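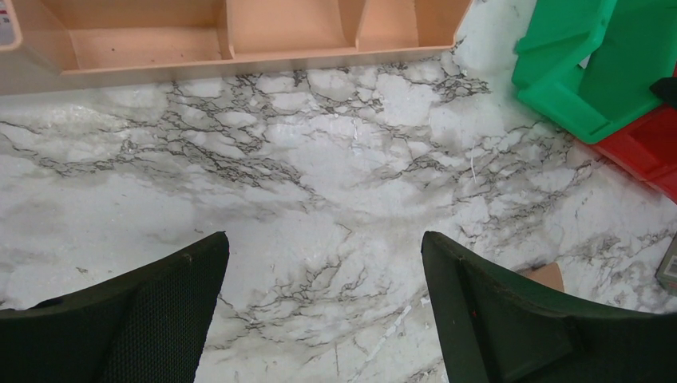

A peach tray against marble-patterned white, with the veins at their busiest.

Print this article | E-mail to a friend
3 min read

Marble looks are back on our desks, and I couldn't be happier! The dark, jagged veining does wonders for plain things, and a peach organiser (three open compartments, one good and wide) positively glows against it. At Brarley I spent a whole morning shuffling trays over sample tops – bliss. Put pens in the wide section and keep clips in the narrow middle one. Go for a pattern with some milky, quiet patches too, so your eye can rest while you hunt for the stapler.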